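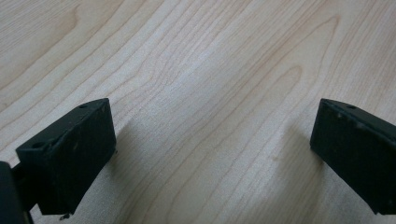

4.2 Budgeting for wear parts

Figure 3. The hand-held gripper over the bench top, fingers apart. Both fingers carry pale scuff marks on their faces.

The purchase plan for the Brandwood bench was drawn up in August, when the group had money and no equipment, a state in which planning is easy. It listed hand-held grippers, a work table, mounts, storage and a line called "sundries". Fingers did not get a line of their own. They were assumed to come with the gripper, in the way that tyres come with a car, and the comparison turned out to be better than we intended.

Fingers are the part that touches everything. The marks in Figure 3 are light and we would not replace a pair on the strength of them. The difficulty for a budget holder is that a scuffed finger and a finished finger can look much alike, and the decision to buy another pair tends to be made by whoever is most annoyed that afternoon. We therefore replaced annoyance with a schedule. Each pair is inspected after 1000 grasps and retired after 2000, whatever anyone thinks of it. The second number is a guess with a spreadsheet behind it, and we expect to revise it.

Quotes were requested from two suppliers. Trorholm sells fingers singly, with a delivery time of eight weeks. Purba sells them only in matched pairs, delivers in two, and charges accordingly. On unit price Trorholm wins without effort. Once we added the cost of a bench standing idle for the difference, the ranking reversed, and it stayed reversed under every estimate of idle cost except zero, the figure used by our finance office. The compromise was to order the first batch from Purba and the spares from Trorholm, on the understanding that the spares would arrive in time to be needed.

Table tops were treated in much the same manner, which is to say late. A pale wood-grain surface was chosen because it was in stock. Glare from the overhead lighting brightens part of it, as the middle of Figure 3 shows, and the original plan had no allowance for diffusers or for a second surface in a duller finish. Both are now listed under Plondeo, the follow-on project, where they compete with a chair.

For groups at a similar stage we suggest holding back roughly a fifth of the hardware budget for parts that wear, and writing the word "fingers" somewhere in the plan – screws too, if there is room. Our own revised plan gives wear parts a separate heading and a named quarter in which to spend it. The sundries line survives, somewhat larger than before.

4.3 Lead times and order of purchase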